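Workshop > Member builds > Plevora arm > Reports to Yorath Fund

Progress report 2, October
Prepared by Luzius Kälin for the Yorath Fund

Status: on schedule. Of the grant, 21 percent is unspent and held for the second wrist bearing.

Mechanical. The wrist was rebuilt in the Sarosholm shop after play was found in the old clamp. Both finger linkages have new screws, set with thread locker. Fingertip play is now under 2 mm at full extension. The old clamp is kept as a spare.

Electrical. The supply was moved off the arm base. Cable strain at the elbow remains open; the present tie is temporary.

Control. The open and close commands now run from the same script as the arm. Closing speed is limited in software. The limit is conservative and will be raised after the force readings are checked against the bench scale.

Cup work. Grasping trials use a light plastic cup, approached with the fingers fully open. The plan is 100 attempts in sets of five, logged by hand and by the wrist camera. Wrist views with the gripper open and the pink cup to its right: 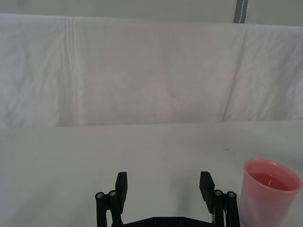
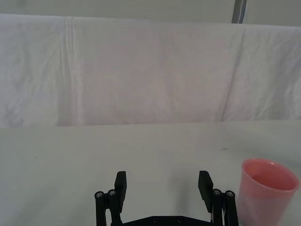

Camera exposure is still set by hand at the start of each session. Automatic exposure shifted whenever the arm moved, and the cup detector lost its color threshold. Folke Dahlgren is writing a fixed calibration step, due before the next report.

Next period: fit the bearing, finish the elbow cable, complete the first 100 attempts. No change to the budget is requested.

Comments

vundness_lathe: Which thread locker? Medium grade let go on my linkage after a month.

L. Kälin: Medium. I will check the screws at each set.

Tove: Could the raw logs be posted with the next report?

Contact the workshop | © Plevora build group | Back to top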